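Tabletop Finishes and Cleaning Time in the Gevunine Dining Hall

Our group looked at how long it takes to clean tables with different surfaces. We timed cleaning in April on 42 tables, using the same spray and cloth each time. The painted tops took the longest — mostly at the corners.

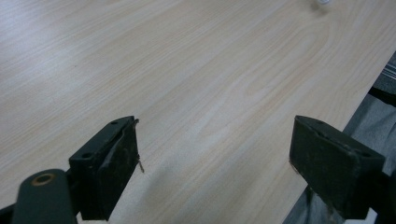

One reader of our draft asked whether tray use had been considered, as it might matter more than the finish. We had not recorded it. The hall served 1,998 lunches during the study, up to 2 sittings a day.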